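Usance Kitchenware – Packing and Finishing Group
Minutes, November meeting

Present: Ute Reinholz (chair), Ishbel Urquhart (minutes), day shift leads, two from purchasing
Apologies: maintenance

1. Last minutes
Accepted. The item on pallet labels was carried over again.

2. Visit to the Kettler open day
Six of us went. Ute reported first. The afternoon was mostly talks, and the hands-on part started late, which left us less time at the arm than we had been promised. The display task was the one we had asked about: taking an upright plate off a wire stand. Kettler's people called this a routine job. Ute said she would like to know whose routine they had in mind, as our own packers handle mixed shapes and glazes all day and do not get a single plate on a bare table.

Ishbel agreed that one plate tells us very little. She had asked how the gripper would manage with a full rack, with stands close together, and was told this "could be looked at." She asked for that in writing and has not had it yet.
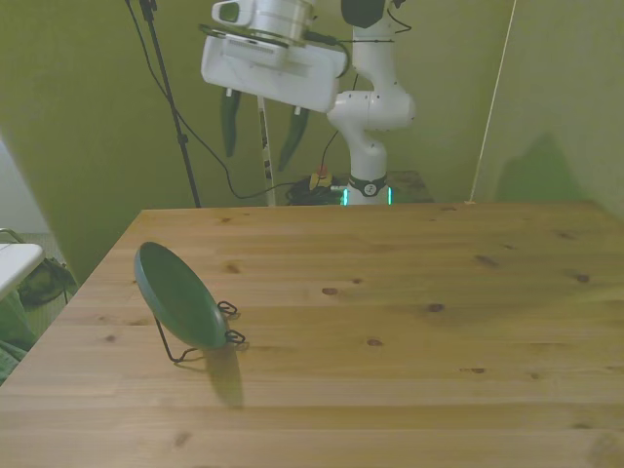 ARM AND GRIPPER

The arm is white, with a wide hand and two dark green fingers. Purchasing liked the look of the finger pads and asked what a replacement set costs. No price was given on the day. Ute pointed out that pads are what we would be buying over and over, so a quote without them is no use to us.

Day shift asked about chips on the rim. Kettler quoted a run of 1000 lifts with no damage. When pressed, they said 276 of those were with stoneware and the rest with a plastic dummy. The group felt the second number should have come first.

There was some discussion of floor space. The arm needs its base behind the table, and our Plukach benches are up against the wall. Moving them was not in anybody's budget the last time it came up.

In fairness, two of the leads thought the arm moved more smoothly than the Pridov unit we saw before, and one would still like a trial. Ute has no objection to a trial – she objects to paying for one.

Agreed: no order and no deposit at this stage. Kettler to be asked for a test on 100 of our own seconds, oval and round, on our own stands, with one of our packers watching.

Action: Ishbel to write to Kettler. Purchasing to get the pad price.

3. Tape guns
Three more are sticking. Purchasing to return them with the old batch.

4. Any other business
The back door still does not close properly. Ute to raise it with maintenance.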